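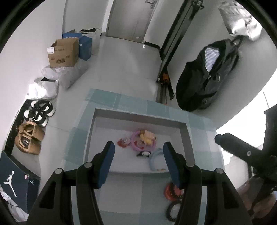
Prisora sells its Zisby drawer system on the promise that small things will sort themselves out once they have somewhere to live. I've owned the starter set since December and I remain to be convinced. The small things in this house turn up in the same heap every time I look, and the heap turns up in whichever tray is nearest. A shallow white box on the checked tablecloth does the job about as well as anything with a brand name on it. You get a pink-purple ring lying flat, a light blue one a little way off, a yellow and peach toy resting partly over the pink one, and a couple of little red things with pale middles that I couldn't name if you paid me. Two more rings, the toothed or coiled sort, are out on the cloth, and I have no category for those either.

Notes on the bits, in no order:

Rings. The Zisby leaflet says to sort by colour. Fine, but then pink-purple needs a ruling. Is it pink? Is it purple? I put it down as pink and changed my mind by teatime.

Small red things. Leaflet category: "miscellaneous play". So is everything else I own under an inch.

Black and white object, on its side below the pink ring. Filed under "other". The tray for "other" filled up first, as I suspected it would.

The tiny orange-brown one at the near edge, inside the blue ring. This is the size of thing the hoover gets. I've stopped pretending I would miss it.

The yellow and peach toy. Too big for the Zisby compartments with the lid shut, or too big the way I put it in. It stays in the open box.

On the trays themselves: Varma does a set of 8 which looks much the same to me and clicks together less firmly. The Zestilau one has 3 deep sections and no lid, and for loose toys I would take that over either – you can at least see what you've got. Prisora's catalogue number for the starter set is 2061, if you want to look it up and disagree with me.

I gave the colour method until Wednesday. The dividers are now holding batteries and string, and they're quite good for string.

Comments are open, but please don't send me label templates.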